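A mesa posta para quem come sozinho
Relatório de projeto - Oficina de Objetos do Quotidiano
Grupo: Nerys Humphreys, Capucine Riviere e Volkan Akgül
Orientação: Gaspard Masson

De onde veio a ideia

Quando o professor Masson pediu um projeto sobre um gesto banal, a primeira coisa em que pensei foi no jantar. Moro sozinha desde março e reparei que deixei de pôr a mesa: como no sofá, com o prato em cima dos joelhos (e o portátil ao lado, confesso!). A Capucine fazia o mesmo, o Volkan comia de pé na cozinha, e ali estava o nosso tema. Queríamos saber quão pouco é preciso ter em cima de uma mesa para ela já parecer posta.

Como trabalhámos

Começámos por esvaziar os armários de toda a gente. Juntámos louça de três casas e fomos tirando peças até sobrar quase nada. O orçamento era de 400 coroas de papel, a moeda inventada da oficina, e gastámos 113 - o resto voltou para a caixa do Quentin Aubert, que ficou contentíssimo. A toalha foi a primeira a sair. Eu gostava muito dela, mas escondia os contrastes todos e amarrotava assim que alguém se encostava.

Depois veio a discussão da cor. O Volkan queria tudo branco, a Capucine queria um prato de barro da avó, e andámos nisto duas tardes inteiras. Acabámos por escolher um prato de plástico azul-claro, redondo e pouco fundo, porque sobre o branco a cor sobressai sem gritar.
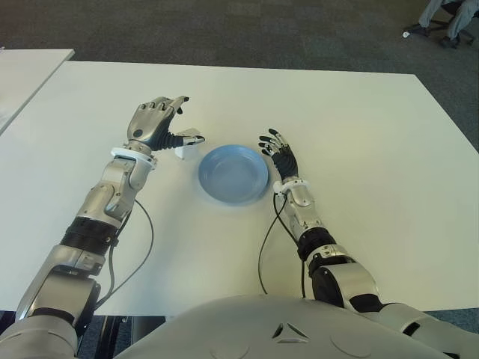 Prato azul-claro e bloco branco sobre a mesa branca.

O bloquinho branco faz de saleiro, ou de pão, ou do que se quiser. Foi a parte mais divertida das conversas: mostrámos a composição a colegas de outras turmas e cada um tinha a sua teoria. Uma rapariga do primeiro ano jurava que era queijo! O problema é que, branco sobre branco, quase desaparece. Eu achava isso bonito, o Volkan achava um erro, e agora que escrevo o relatório dou-lhe metade da razão.

Também discutimos a posição do prato. Ao centro exato ficava com ar de montra, muito arrumadinho. Um pouco desviado para a esquerda já parece que alguém vai mesmo sentar-se ali, e sobra espaço para um copo ou um livro.

O que mudaríamos

Gostava de repetir tudo com um bloco de outra cor, talvez amarelo, e com uma mesa mais pequena, que a branca é enorme para uma pessoa só. A Capucine quer experimentar o tal prato de barro e já o trouxe embrulhado em jornal. Falta-nos ainda ouvir pessoas mais velhas que comem sozinhas, e a tia da Nerys (a minha, portanto) ofereceu-se para a primeira conversa, com sopa incluída.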